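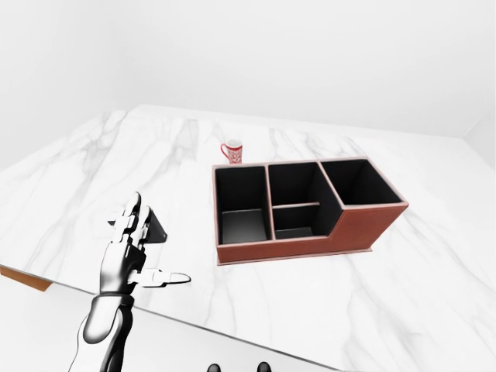

Figure 4. Organizer task: right hand holding the dark slab, organizer and mug on the countertop.

Last updated: November

When the Grip Locks Up (Stuck-Close Fault)

If you've run the organizer task in Zasia more than a handful of times, you've probably met this one. The hand closes on the object, the lift goes fine, you send the open command, and then... nothing. The fingers stay curled, the log fills up with "open accepted," and the arm happily carries on to the next waypoint still hanging on to the thing it was supposed to put down. I call it stuck-close. The Zasia log calls it GRIP_STATE_STALE, so search for that.

I chased this for most of a summer before I understood it, so let me save you some of that! The Farlow hand model keeps its own copy of the grip state. The Tsoukalas controller keeps another. Normally they agree. When the controller falls behind, the hand goes on believing the last close command, and every open you send gets accepted and thrown away.

CAUTION: If you have a physical arm linked to the simulation, unlink it before you try any of the steps in this section. A stale close state gets mirrored to the hardware along with everything else, and when it clears, the real fingers can snap open all at once. Keep your hands out of the workspace until the link light is off. I've had my knuckles rapped and it hurts.

Checking that you really have this fault

Lots of things look like stuck-close (a bad waypoint, a typo in the task file, a collision the solver can't get out of), so do the checks first.

1. Pause the run. Don't press Stop! Stop clears the log buffer, and you want that buffer.

2. Open the log and look for GRIP_STATE_STALE. If you don't find it, you have some other problem and you should go to the section on collisions instead.

3. Compare the two grip readings in the Hand panel. The one labeled Farlow will say CLOSED and the one labeled Tsoukalas will say OPEN. If they match, wait a moment and read them again, as the panel is slow to refresh.

4. Save the log somewhere outside the project folder. The reset in the next part wipes the project's own copy (I learned this the annoying way).

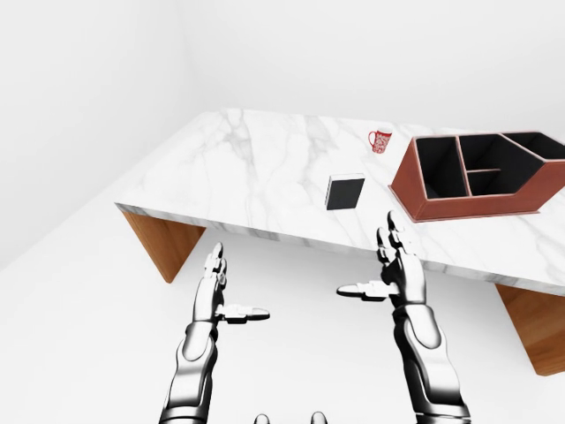

Can I just delete the object and spawn a new one?

It's best not to. The hand keeps its contact record even after the object is gone, so the new object will be treated as if it were already in the grip the moment a finger touches it.

Clearing the fault

Okay, so you've got the line in the log and the readings disagree. The order matters here, so please go through these one at a time even if you've done it before and feel like skipping around.

1. With the run still paused, choose Robot > Release All Contacts. The fingers may jump a little on screen. Leave them alone.

2. Set the arm speed to its lowest setting. You'll be moving the arm by hand in a minute and the default speed is way too lively for that.

3. Send Open from the Hand panel, wait for both readings to say OPEN, then send it again. Yes, twice. The first one clears the hand's copy and the second one writes the new state back to the controller.

4. Back the arm off until the hand is clear of the countertop and everything on it. A fingertip still touching the slab edge counts as a contact, and one contact is enough to bring the whole fault right back.
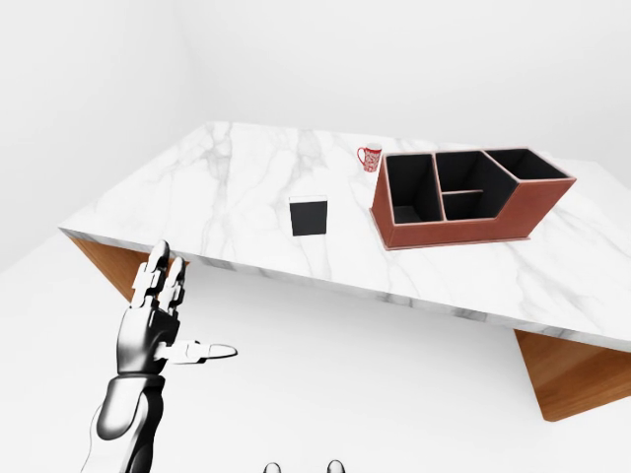
5. Choose Scene > Reset Props. In the Celwood countertop scene that puts the organizer, the mug and the black block back at their saved positions and leaves the robot where it is.

6. Unpause, and run the task file from the first waypoint. Starting in the middle skips the line that sets the initial grip state, and you'd be back here in no time.

NOTE: If the readings still disagree after step 3, repeat steps 1 through 3 once more. If that doesn't do it, close Zasia completely and reopen the project. I've never needed more than that, though it does mean sitting through the scene load again.

Keeping it from coming back

The fix above gets you running, but the cause is the controller falling behind, and it'll do it again unless you give it some breathing room. I changed two things in my own setup.

First, the contact timeout. Open the Tsoukalas settings, find contact_timeout_ms, and set it to 2000. The shipped value is a lot shorter, and on a busy machine the controller gives up on a contact before the hand has finished reporting it. You'll notice a small pause before each release, and you get used to it.

Second, the retry count. Set open_retries to 3. With the default of zero, a dropped open command is gone for good.

While you're in there, turn on "halt on state mismatch." I can't say this strongly enough if you ever link real hardware. With it off, the run keeps going with the wrong grip state and the arm will drag whatever it's holding through whatever is in the way. With it on, everything freezes and you get a red banner across the panel.

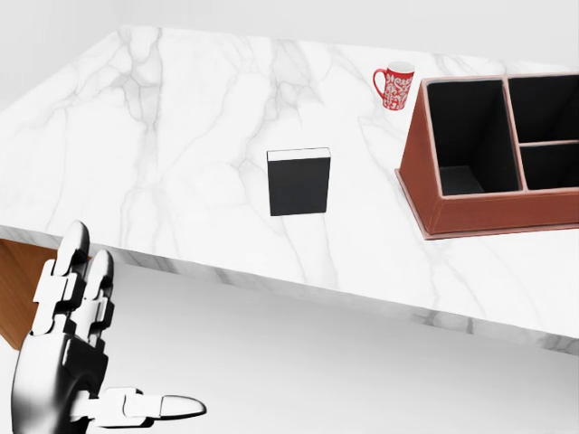 Save those settings to the project and not to your user profile. The profile gets overwritten when Zasia updates, and I lost mine that way without noticing until the fault popped up again in a long overnight run. After saving, do a short test: close on the object, lift, open, back off, and watch the two readings the whole time. They should change together, or close enough that you can't see a gap.

If they drift apart during the test, raise the timeout a bit more and try again before you link anything. And if you end up sending me a report, attach the log you saved in step 4 of the checks, plus your task file. A screenshot of the banner by itself doesn't tell me which open command went missing.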